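Search this site Enter keywords

Stolham Robotics Club: Frequently Asked Questions

Who can join?

Any student in grades 9 through 12. You don't need to have built anything before, and you don't need to be a math whiz. We have 38 members this year and plenty of them showed up never having held a soldering iron. Come as you are!

When do you meet?

After school at 3:30 in the Drorkside building, second floor, the room past the vending machines. Most people stay until 5. In the weeks before the Prurkileo Cup in April it runs a lot later (bring dinner).

What is the Drawer Project?

Our big build this year, and we love it. The goal is a robot that can open a small drawer, take out one part and close the drawer again. People do this all day long without thinking, and it is wonderfully hard to teach.

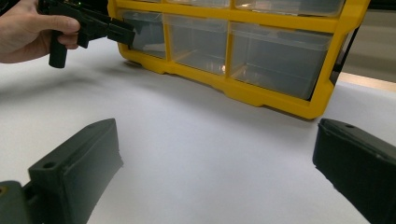
Small drawers make a great challenge for a student team: they're light, they slide crooked if you pull from one side, and the whole organizer wants to scoot along with them. We do it by hand first, with a gripper you hold by its handle, and that's the part new members get to try on day one. Ours is a yellow organizer with clear plastic drawers in different widths, so a grip that works great on the narrow ones may need a rethink on the wide ones. Our goal for the year is 300 good tries, and we're at 137 as of February!

Do I have to know how to code?

Not to start. We use Python, and there's a beginner group for the first six weeks. If coding turns out not to be your thing, there's CAD, printing, wiring, the team notebook and the pit display. The notebook people are heroes at judging time.

How big are the teams?

Teams of 5. We mix grades on purpose, and you can ask to be with one friend. Switching teams is fine until the end of October. 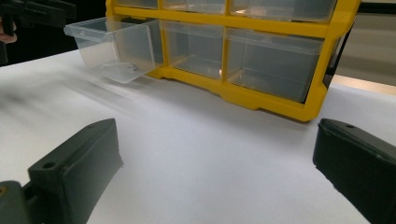
What does it cost to be in the club?

Dues are $38 for the school year, and that covers your shirt and all the parts you'll use. If that's a problem, check the box on the sign-up form and it's taken care of, no questions.

Can I take parts home?

Sensors and motors, yes, if you write them on the sign-out sheet. Batteries and chargers stay in the room.

What is the Ostrowski Award?

It goes to the team whose notebook best explains something that went wrong. We won it last year with nine pages on a single stripped gear!

Can parents come and watch?

Please do! Open lab is in March, and there will be drawers to open.

Contact us | © Stolham Robotics Club | Back to top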